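Reading time: 3 min

Brotdale Household Robotics Competition

The Brotdale Household Robotics Competition, usually called the Brotdale or, by those who have entered it more than once, the Chores, is a student contest in which teams teach a robot arm to do ordinary housework. It is run by the engineering club of Brotdale College and takes place every July. The club describes it as the region's leading event of its kind. No other event of its kind has been recorded in the region.

Origins

The competition grew out of an evening class taught by Seung-woo Seo, whose students had spent a term programming an arm to stack coloured blocks. By the end of it the arm could stack blocks very well, and several parents asked when it would be able to do something. Seo set the next group the task of folding a pillowcase. The group finished the term with a pillowcase folded once, diagonally, and the result was considered promising enough to invite other schools to try.

The first contest had a single event and a prize supplied by Jolex, a local hardware firm, in the form of a very large box of screws. The winners were still using them two years later.

Format

Teams have three to five members, all of them enrolled students. Each team is given a list of tasks at the start of the season and collects its own demonstrations, using a hand-held gripper to carry out each chore while the device records what the fingers do. The recordings are then used to train a controller for the arm, which performs on contest day without help.

The standard tasks are making a bed, sorting laundry by colour, clearing a desk and putting a cup away. A fifth task is announced on the morning. Past surprises have included an umbrella, which is remembered with little affection.

Scoring is out of 800 points. Up to 600 are awarded for the tasks and the rest for the team's logbook, a division that has been criticised by teams with good robots and defended by teams with good handwriting. Points are deducted for dropped objects, for torn fabric and for any shouting at the arm, which the rules class as "unapproved voice control".

Teams

The most successful entrant is Ditama, a team founded by Khôi Tôn and Yi-an Han. It holds the record for the largest set of demonstrations submitted in a season, at 2,291. The runner-up, Ahn, submitted 2,179 in the same year and won the contest anyway, having noticed that a good many of its rival's recordings were of the same sock.

Ahn's captain, Seul-gi Gil, later wrote a short guide for new teams that is still handed out at registration. Its main advice is to practise in rooms where people live, with the mess left in, and to label files on the day they are made. The second point is widely quoted and seldom followed.

Practice sessions

Most of a team's season is spent on practice, and most of the practice is spent on bedding. Cloth is awkward to grip and never lies the same way twice, so the bed task takes up far more evenings than its share of the marks would suggest. Sessions are held in bedrooms, common rooms and, during one hard-fought season, the display area of a furniture shop, until closing time.
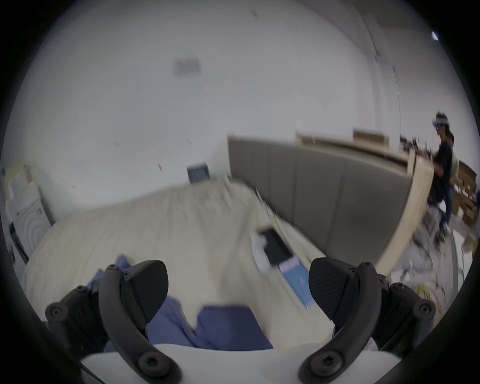

Bed practice, with the gripper open and the blue fabric still to be dealt with.

Criticism

The rule on bed-making has been disputed since it was introduced. It requires the finished bed to look "as a reasonable person would leave it", and Kyung-tae Ki, a judge for several seasons, resigned over the wording after a team argued that a reasonable person would leave it alone. The appeal was turned down, but the team received two points for the logbook entry in which the argument was set out. The present rules include a diagram.

See also: Brotdale College; Service robot; Laundry

Page last edited 7 Jun 2021 | Contact the editors | Text may be reused with credit | Back to top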